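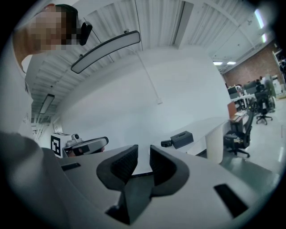 # litdale-desk-reset

Notes + labels for the desk reset set. Office, white desks, small stuff that ends up on them. Maintained by Hauwa Briggs, labels by Milagros Leiva.

Last edit 09/11/2019

## What's in it

- 623 clips, one desk reset each
- 21 object names, see `objects.csv`
- `notes/` is free text, messy, sorry

## What counts as reset

- tissue box on the desk, slot up
- small items standing or flat, same side as the tissue box
- cables off the desk top
- chair pushed in (not labeled before v2)

Anything on the floor = `not_reset`, even if the desk looks fine.

## Labels

`start`, `moved`, `end`, `reset_ok`. Milagros did the first 200 by hand, Ebere Iyamu checked them. 10 got changed, mostly `moved` vs `end` mixups. The rest had one pass only so dont treat them as gold.

## Known problems

- "box" and "tissue_box" both used in early files. Same thing. Merge before you count anything
- desk IDs skip a few numbers, nothing is missing
- Notberg room has its own object list, not merged yet
- some notes say "left" meaning the sitter's left, some mean the door side. Check wth Hauwa

## Todo

- [ ] Garba room, December
- [ ] second pass on `end`
- [x] rename folders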